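**FOR IMMEDIATE RELEASE**

# Flikthorpe Publishes Working Practice for Two-Arm Tabletop Robot Cells

**ODBY, May** – Flikthorpe today released the first edition of its Working Practice for Two-Arm Tabletop Cells, a free document for labs, schools and small firms that run pairs of light robot arms over a shared work surface. It covers mounting, cabling, shared space, handling of packaged goods, housekeeping between runs, and record keeping.

The practice is voluntary. It does not replace national law, the arm maker's manual or a site's own risk assessment. Where the three disagree with it, they come first.

Flikthorpe wrote the text with two partners, Jolis and Dunne, over the past year. A draft went out for open comment in the winter and drew 221 written responses. The finished document has 15 clauses and 5 annexes, and it is meant to be read in one sitting.

## What the practice covers

Most existing guidance on robot cells was written for large machines behind fences. Small arms clamped to a rail at bench height are often left to whatever the last operator was used to. The new text sets out a common minimum for them.

Clause 4 deals with the base. Each arm must be bolted to a rigid rail or plate, and the fixings are to be checked before the first run of a shift. Clamps may be used for a trial setup but not for regular work.

Clause 6 deals with shared space. When two arms can reach the same spot, the operator must write down which arm has priority there and what the other arm does while it waits. A waiting arm may hold still or back away, but its behavior has to be the same every time. The rule applies to programmed motion and to arms guided by a person at a distance.

Clause 9 covers sorting and packing of small wrapped goods. Items waiting to be picked are kept inside the reach of at least one arm, and the tray or basket that receives them must not be moved by hand while either arm is powered. 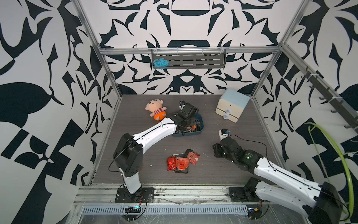 Clause 9 was the most disputed part of the draft, and one response from Dunne argued that a flat ban on moving the tray by hand would slow small teams down for little gain. The same response asked for a short hold mode in which both arms stay powered but cannot move. The drafting group did not adopt the hold mode in this edition. It found that operators could not always tell by looking whether an arm was held or only idle. The request is listed in Annex 5 as open work, and comments on it are welcome.

## Housekeeping and loose parts

Clause 11 asks that the floor of the cell be cleared of scraps at the end of every session. Light debris can stick to gripper fingers and can confuse a vision system that is looking for small objects. The draft called for clearing after every run. That was dropped after several responses said it would lead people to reach into the cell more often than they do now.

Items that are not part of the current task may stay in the cell. Soft toys, drawers, hooks and hanging baskets are common where a site uses one cell for several kinds of work. The practice asks only that such items be listed in the session record and that anything hanging be fixed well enough to stay put if an arm brushes against it.

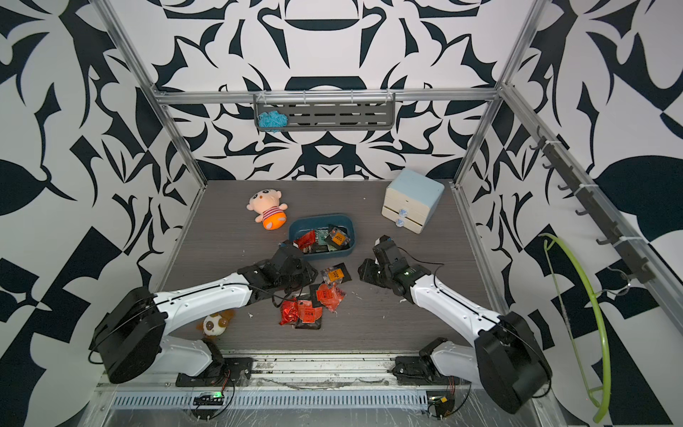
Cables have their own clause. Clause 12 says that a cable running along an arm must have enough slack for the full range of motion and no loop large enough to catch on the other arm. Circuit boards and connectors near the base should be placed where a dropped item will not land on them, or covered.

Clause 14 sets out the session record. It is a single page and asks for the task, the items in the cell, the priority rule in force, any contact between the arms, and any stop. Contact must be recorded even when there is no damage. A blank form is included as Annex 2.

## Trial use

Jolis ran the draft at its Odby site for 2 months before the final text was agreed. The trial led to a number of changes in wording, most of them in Clauses 6 and 14. The record form was cut from three pages to one after operators began leaving the later pages empty.

## Availability

The Working Practice for Two-Arm Tabletop Cells is available now from Flikthorpe at no charge, in print and as a download. Sites may copy the forms and change them to suit their own work as long as the clause numbers are kept. There is no certification scheme, and Flikthorpe has no plans to start one.

Comments on the first edition can be sent to the Flikthorpe standards desk at any time. Those received before the next review will be answered in writing.

## About Flikthorpe

Flikthorpe prepares plain-language guidance on small automation. It is based in Odby.

**Press contact:** Flikthorpe standards desk, Odby

###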